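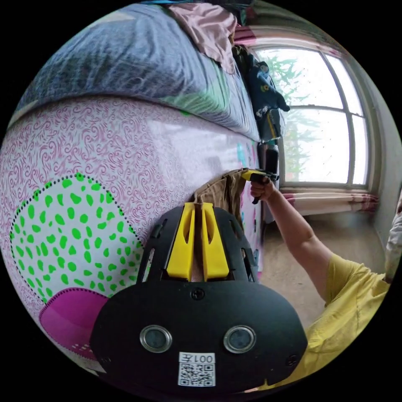 집안 정리 모임 '티미네(Timine)' 참가자 모집

옷 개는 일을 좋아하시는 분, 혹은 너무 싫어해서 이번에는 좀 배워 보고 싶은 분을 찾습니다! 티미네는 침실과 옷장을 중심으로 살림을 함께 익히는 동네 모임이에요. 이번 기수에는 남의 집 방 한 칸을 빌려서, 그 집에 있는 침대와 탁자만으로 옷을 펴고, 개고, 넣는 연습을 합니다. 정리 전문점처럼 널찍한 작업대는 없습니다. 대신 우리가 날마다 마주하는 침대 위에서, 이불 옆에서, 식탁보가 깔린 탁자에서 합니다.

지난 기수 신청서를 다시 읽어 보니 가장 많이 적힌 고민이 '침대에 올려놓은 옷이 그대로 쌓인다'였어요. 저희도 다 겪어 본 일이라 읽으면서 한참 웃었습니다. 그래서 이번 기수는 아예 침대에서 출발하기로 했어요. 빨래를 걷어 온 다음 어디에 앉아서 무엇부터 손에 잡을지, 그 순서를 몸에 붙이는 것이 목표입니다.

무엇을 하나요

모임은 매주 월요일 저녁 7시에 시작해서 두 시간 동안 진행하고, 모두 6회입니다. 첫 시간에는 티셔츠와 얇은 니트를 다룹니다. 목둘레를 먼저 잡고 어깨선을 맞춘 뒤 몸판을 손바닥으로 쓸어 펴는 것까지만 해도 시간이 훌쩍 가요. 둘째 시간은 긴소매 옷, 셋째 시간은 바지, 넷째 시간은 이불과 침대보입니다. 나머지 두 번은 참가자가 가져온 옷으로 자유롭게 합니다. 후드 달린 옷이나 안감이 미끄러운 재킷처럼 골치 아픈 옷일수록 환영이에요.

한 사람이 개는 동안 짝이 맞은편에서 천을 잡아 주는 방식을 자주 씁니다. 깃을 한쪽에서 잡아 주면 주름이 훨씬 수월하게 펴지거든요. 손이 느린 분도 괜찮습니다. 저희 중에도 티셔츠 한 장을 붙들고 십 분씩 고민하는 사람이 있어요. 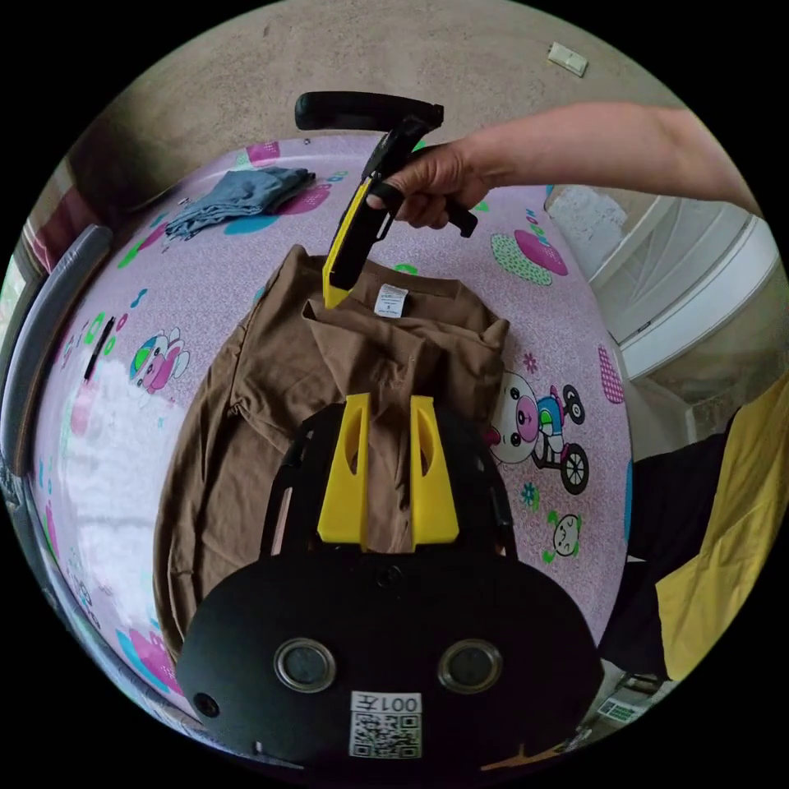 분홍 식탁보 위의 갈색 옷. 깃 근처를 잡고 있습니다.

이런 분을 기다려요

성인이라면 누구나 신청할 수 있고 경험은 보지 않습니다. 혼자 살기 시작한 분, 아이 옷과 어른 옷이 늘 섞이는 집에서 오시는 분, 계절이 바뀔 때마다 상자를 열었다 닫았다 하시는 분 모두 반가워요. 전에 참가하셨던 분도 다시 신청하실 수 있습니다. 다만 자리가 모자라면 처음 오시는 분께 먼저 연락드릴게요.

여섯 번 중 네 번 이상 나오실 수 있으면 좋겠습니다. 짝을 지어 하는 시간이 많아서 갑자기 빠지시면 짝이 심심해져요. 못 오시는 날이 생기면 전날 저녁까지만 알려 주세요.

준비물

집에서 자주 입는 윗옷과 바지를 몇 벌 가져와 주세요. 새 옷보다는 여러 번 빨아서 부드러워진 옷이 연습하기에 좋습니다. 옷에 달린 취급 표시 라벨은 떼지 말고 그대로 두세요. 첫날 라벨 읽는 법도 잠깐 같이 봅니다. 편한 양말과 물 한 병도 챙겨 오시고요. 연습용 이불과 침대보는 저희가 준비합니다.

참가비

여섯 번 전체 6만 5천 원이고, 간식과 연습용 천 비용이 들어 있습니다. 첫 모임 전에 취소하시면 전액 돌려드려요. 간식은 유안(Yuan) 과자점에서 받아 오는데, 쌀과자가 정말 맛있습니다!
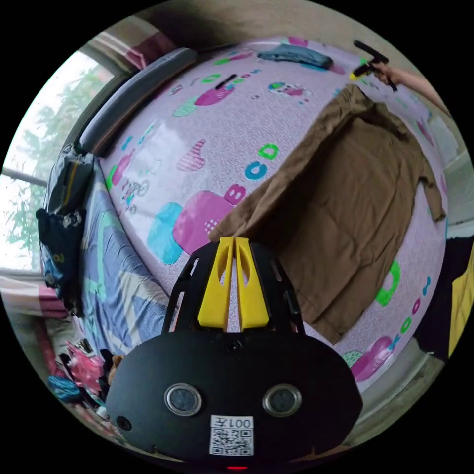

진행 도우미도 함께 모집합니다

참가자와 별도로 진행 도우미 두 분을 모십니다. 시작 30분 전에 오셔서 침대와 탁자 위를 치우고 연습할 옷을 펼쳐 놓는 일, 모임이 끝난 뒤 천을 개어 상자에 넣는 일을 맡으시게 됩니다. 모임 중에는 짝이 없는 분의 짝이 되어 주시면 돼요. 참가비는 받지 않고, 한 번 오실 때마다 작은 사례비와 교통비를 드립니다. 금액은 통화할 때 자세히 말씀드릴게요. 옷을 잘 개는 솜씨보다 옆 사람이 헤맬 때 느긋하게 기다려 주는 마음을 더 반깁니다.

장소

코람네스(Koramness) 주택 단지 안에 있는 가정집입니다. 잘톤(Zalton) 정류장에서 567번 버스를 내려 조금만 걸으시면 됩니다. 정확한 동과 호수는 신청이 확정된 분께 문자로 보내 드려요. 주차 자리가 넉넉하지 않으니 되도록 버스를 이용해 주세요. 현관에서 신발을 벗고 들어옵니다.

신청 방법

티미네 누리집의 신청 양식에 이름과 연락처, 그리고 개기 가장 어려운 옷 한 가지를 적어 주세요. 그 옷들을 모아서 다섯째 시간 순서를 짤 생각입니다. 도우미로 지원하시는 분은 양식 맨 아래 '도우미' 칸에 표시하고, 올 수 있는 횟수를 함께 적어 주세요. 신청은 자리가 찰 때까지 받고, 접수된 분께는 차례대로 문자를 드립니다. 궁금한 점은 신청 양식의 문의란에 남겨 주세요. 답은 보통 저녁에 드립니다.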